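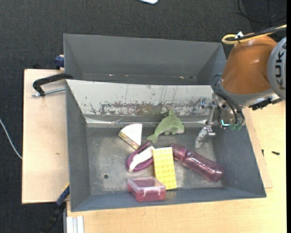 # Drollard save converter

Hi! I'm Mamta Bajpai, and I have put far too many evenings into Drollard, the slow, grumpy, wonderful city racing game from Muvach. If you played it on the old launcher and then moved to the new one, you already know the problem: your garage comes across and your ghost laps don't. I had 288 ghosts. I was not going to drive them all again.

So I wrote this. It reads the old save folder, pulls out the ghosts, and writes them in the format the new launcher wants.

## What it does

- reads old saves from version 2 of the game and up
- converts ghost laps, split times and the car setup stored with each lap
- keeps your track nicknames (I renamed half of mine and would have been very sad to lose them)
- writes everything to a new folder and leaves the old one alone

It does not touch photo mode pictures, online rankings or paint jobs. Paint jobs are on my list, but the format is a mess and I keep finding excuses to go and drive instead.

## How to run it

You need Python 3. No other packages.

 python convert.py old_saves new_saves

Then copy whatever is in `new_saves` into the game's profile folder and start the game. The first load is slow. Mine sat on the Muvach logo long enough that I nearly killed it, so give it a bit.

If you only want one track, add its name:

 python convert.py old_saves new_saves --track erkgate

Track names are lowercase with no spaces. The full list is in `tracks.txt`.

## Known problems

**Erkgate at night.** The old game stored Erkgate day and Erkgate night under the same track number, and the only clue is a flag near the end of the file that some patches forgot to write. When the flag is missing I guess day. If your ghost drives straight through the barrier at the harbor chicane, it was a night lap, and you can fix it with `--force-night`.

**Ghosts longer than 3533 samples.** The new launcher cuts them off there. I can't do anything about that from my side! The ghost simply stops on track and sits there looking lost. Mostly this hits people on the long Prajapati loop, or people who (like me) went off twice and still finished the lap out of stubbornness.

**Controller setups.** Steering deadzone comes across wrong for wheels. Pads are fine. Set it again in the menu and it sticks.

**Mirrored tracks.** They convert, but the splits show up in reverse order. I know why and will fix it when I next have a free weekend.

## Sending me a broken save

Please do, I like these. Zip the whole old folder, not just the one file, and tell me which patch you were on (bottom left of the title screen). The 11 saves in `tests/` all came from players who did exactly that, and every one of them turned up something I'd missed.

## License

MIT. Use it, change it, put it in your own tool. A mention would be nice.

Last updated: January 2020

Contact | © Mamta Bajpai | Back to top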